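Subject: Re: [jernska-list] Keeping an old desktop going as the choir's archive box
Date: 16 March 2021

> I've been offered a proper NAS by a cousin, and before I say yes
> I wanted to ask whether the old tower is worth another go. It went
> off by itself twice during the Berkik upload and now it sulks for
> ten minutes before it will show me a login. Is there any point
> in spending money on it? All it does is hold the recordings.

Two separate questions there, and I'd keep them apart. One is whether the machine will live. The other is whether the recordings will, and that's the one I'd lose sleep over.

We have 927 files from the Konden concerts alone, and as far as I can tell they exist on one disk, in one cupboard, next to a boiler. I asked on this list last June who had a second copy and received a long thread on the correct spelling of Konden. So please, before anybody picks up a screwdriver, copy the lot to an external drive and take it to a different building. A shed counts, if it's dry.

As for the tower, switching itself off under load is usually heat or the power supply. Unplug it, take the side off and have a look. My own is much the same sort of age and I had the heatsink off it last night.

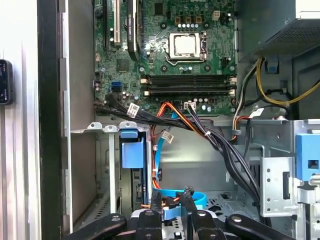
Mine with the lid off the processor, so to speak.

Clean the old paste off both faces, put a small blob of new on the processor, refit the heatsink and see if it stays up. A tube costs less than the parking at Juntunen Hall. While you're in there, look at the tops of the capacitors. Flat is good. Domed or crusty means you can stop reading and ring your cousin.

The slow start may well be the disk, in which case paste won't help and you have even less time for the copying than I thought. Run the drive's self-test and post what it says – the whole output, please, and not "it seemed happy enough".

I'd take the NAS if it's free, but check how old its disks are first. Mine came with two that had been spinning for 7 years, and one gave up within 30 days of arriving. Two disks that mirror each other are also not a backup, whatever the box says. Delete the Berkik folder on one and it vanishes from the other with great efficiency.

File names can wait. I know there are strong feelings about underscores.

– your list admin, still looking for the alto part from Berkik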